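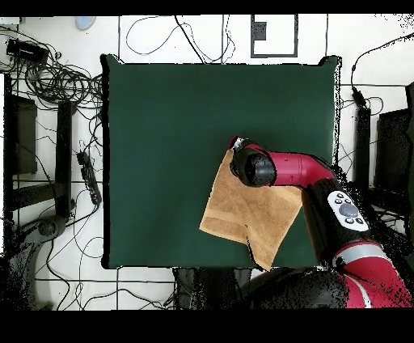
Santino Espinoza wrote in to ask why my scoring sheet for Damer gives the youngest player a two-card handicap, when the printed rules give none. The sheet is wrong. I copied the handicap from the older Zirnthorpe edition, where a player under six starts with two extra cards. In the current edition everyone is dealt seven. I have corrected the sheet.

The change matters more than it looks. Damer is a color-matching game with a deck of 40 cards, 4 of them wild. With three players dealt seven each, 19 cards remain in the draw pile. Under the old handicap it was 17, and the pile often ran out before anyone went out.

I keep a log of our games. It stands at 233 rounds since September, all with three players, two of them children. Under the seven-card deal a round takes around six minutes. I have not tested it with four players.
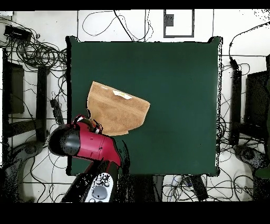 One reader asked whether the wild cards could be taken out for a four-year-old, who tends to hoard them. They can. The deck drops to 36 and the deal still works, but a player with no match must now draw every time, so hands get large. I would cap the draw at one card per turn and pass after that.

Valdebenito sells a card holder for small hands. It takes nine cards before they start to overlap. Ours has a loose foot, which I fixed with a strip of felt.

The corrected sheet is in the usual folder, and the old one has been removed. Next month I will go through the Jalteck dice set, which has a scoring problem of its own on doubles.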